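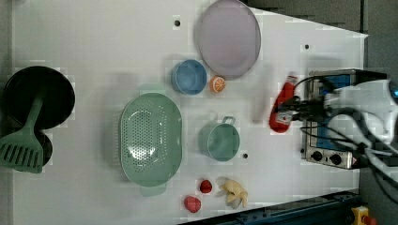 # vestden-kitchen

Toy kitchen pick-and-place, one arm, 659 episodes. 59 of them are faulted, and we kept those in `faults/` out of stubbornness.

Known issue: in the August runs the gripper reported "closed" while still closing. The Prunder driver took its word for it. Bottles flew.

- 22 episodes end in an e-stop press
- 2 have no joint log at all (the Vivgate recorder was napping)

Don't train on `faults/` unless you want a policy that throws ketchup.

Last updated: 12 September 2025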